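How do write-in votes get counted in a small town race?

Posted by Rimantas Koppel in Local Elections

Hi everyone! I moved to Kanar last spring and I've caught the local politics bug in a big way. We have a town council seat with only one name on the ballot, and a neighbor of mine is thinking of running as a write-in. I'd love to help her, but I have no idea how this works. Does the clerk read every write-in by hand? What happens if people spell her name wrong? Her last name is Rozīte, with the line over the i, and I can already picture the variety we'd get. Does she have to sign up anywhere first, or can people just write her in? The last time this seat came up, 931 people voted in the whole town, so a write-in doesn't seem crazy to me. Thanks in advance!

ballotnerd_zima
Accepted reply -- 37 people found this helpful

Oh, I love this stuff! Write-ins are one of the most fun corners of local elections, and in a town your size they really do win now and then.

The first thing to find out is whether your state makes write-in candidates register. Many do. It's usually a short form turned in to the clerk or the county election office some days or weeks before the election, and if she skips it, votes for her may not be counted at all, no matter how many she gets. A few states don't take write-ins, or limit them to certain races, so call before you print anything. Ask for the deadline in writing, and ask if she needs to file campaign finance paperwork too (even a tiny campaign sometimes has to).

On counting: where ballots are scanned, the machine flags the ones with the write-in oval filled in and people look at those later. In plenty of places the names aren't even tallied one by one unless the total number of write-ins is big enough to matter. So tell every single supporter to FILL IN THE OVAL and then write the name. A name with no oval can get missed by the scanner, and states differ on whether it counts.

Spelling is usually friendlier than people fear. Most places go by what the voter meant, so Rozite without the mark, or Rosite, would likely be fine. Still, ask the clerk how they handle it, and have her put down the common versions if the form has room. Some states let voters bring a slip of paper with the name on it into the booth, so ask about that as well!

I helped on one of these years ago over in Dirkard. We lost by 36 votes and I'd do it again tomorrow. Knock on doors -- it's the best part.

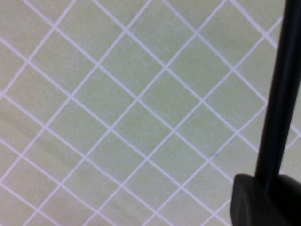 Pale green with crisscrossing white lines.

porchlight30

You can just write in whoever you want, it's a free country. I write in my brother-in-law every time.

townhall_tess

Seconding the first reply, and please don't go by the one just above me. Sure, you can write any name you like, but that's a different thing from the vote being counted for somebody.

One more tip: go watch the count! In a lot of places it's open to the public, or a candidate can name a watcher. I sat through ours last time and got home at 1:30 in the morning, completely happy. You learn so much about your town clerk's job, and you'll see what they do with a messy name. Good luck to your neighbor, and come back and tell us how it went!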